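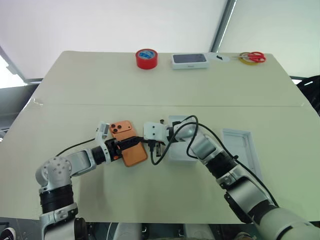 4. Cable and connector tasks: rules for safe working

4.1 Before you start

Read this section even if you have set up a two-arm bench before. Most of the damage we see at the Birham workshop comes from jobs that looked too small to need a procedure, and plugging a charging cable into a phone is one of them.

1. Clear the middle of the table. Rolls of tape, scissors, cards and product boxes go along the far edge. An open box and its lid may stay by the right arm if the task needs them, but check the elbow can pass over without touching.
2. Follow each arm's own cable from the base to the wrist by hand. It should have enough slack for the full reach and no more. A loop standing up over the forearm is allowed. A loop that can drop between the grippers isn't.
3. Lay the phone flat, back side up, with the charging port facing the cable gripper.
4. Stand at the side of the bench with one hand on the stop button, and run the task once at the Yilma controller's slowest setting.

Note: Clukora grippers are sold as "safe for delicate goods". Treat that as a sales phrase. It tells you nothing about your phone, your cable or your fingers, and it does not replace the risk assessment.

4.2 Holding and inserting

5. Set the holding arm to grip the phone by its long sides. Keep the fingers off the camera lenses and the side buttons.
6. Pick up the cable close to the plug. If the gripper holds bare cable further back, the plug will swing and you will be chasing it all afternoon.
7. Bring the plug up level with the port and stop 2 mm short. Look at it. The wrist reading on the screen may say the plug is straight – believe your eyes first.
8. Push in at low force. Set the limit to 9 N for a first trial and raise it only with a written reason in the bench log.
9. If the limit trips, back out fully and start again from step 6. Do not wiggle.

CAUTION: Never reach between the arms to straighten a plug while the drives are live. A paused program is not a stopped robot. Press the stop, wait for the lamp, then reach.

4.3 What counts as a pass

A single good insertion proves very little. Nedel benches are signed off after 40 runs in a row with no hand help, using the cable and phone the job will really use. Runs where someone nudged the phone back into place count as failures, however slight the nudge.

Write down every failure, including the ones put down to "a bad cable". We used to leave those out and our figures looked splendid until September.

Section last checked 22nd April. If the gripper fingers have been changed, go back to step 1 and repeat the whole set.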